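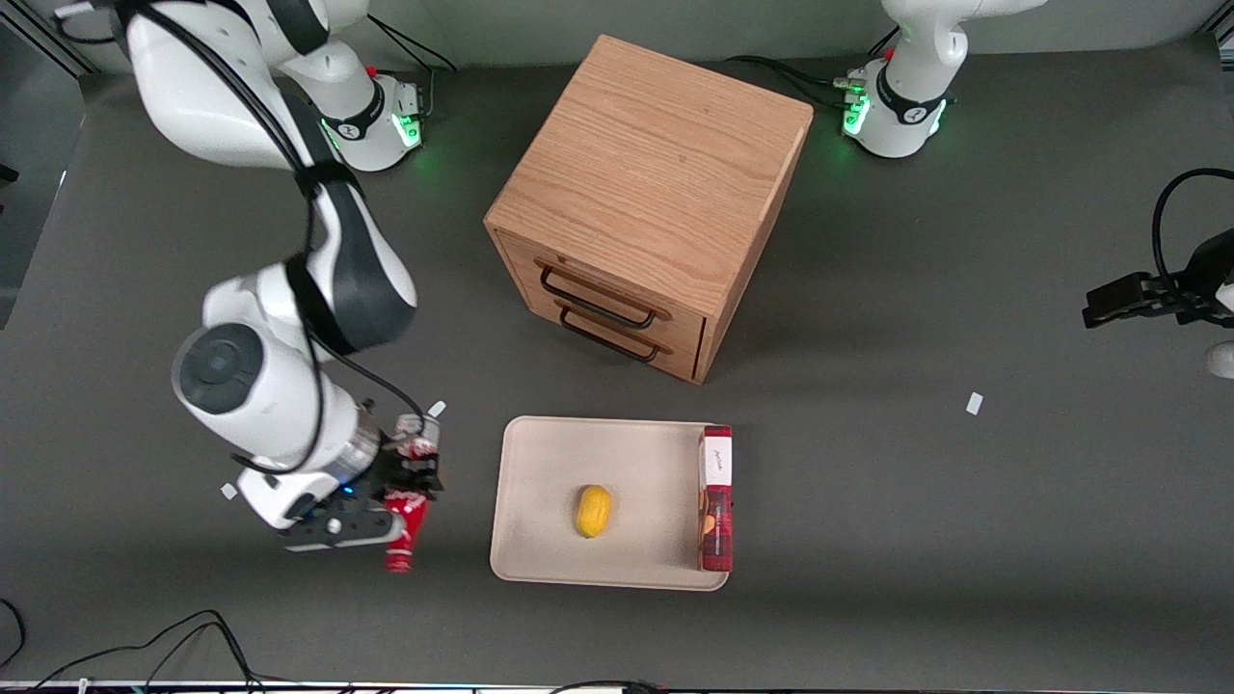
Issue 25

2021-06-10

I don't trust any arm maintenance schedule written by the people who sell the arms. Ours says to check the cables every 3,000 hours. Fine, if the cables stay where the drawing puts them. On our right arm they run along the outside of the links, and it has a big loop down toward the wrist that I've been side-eyeing since May.

So I did my own check. Power off, brakes released by hand, each joint walked slowly from one end to the other while I watched the slack. The loop rubbed at the wrist in 2 poses. I moved one strap back 86 mm and it stopped rubbing, at least with me pushing. We'll see what it does under a real program.

Then the grip. Orkard's guide wants you to set force with their rubber test block, which proves you can hold a rubber block. I use a soda can. It crumples, it's slick, and it shows you right away when you've got too much squeeze. I ended up at roughly half the factory number.

The Sutter forum swears by redoing the zero offsets every time a strap moves. I have yet to see a reason. Mine came back the same before and after, so I left them alone.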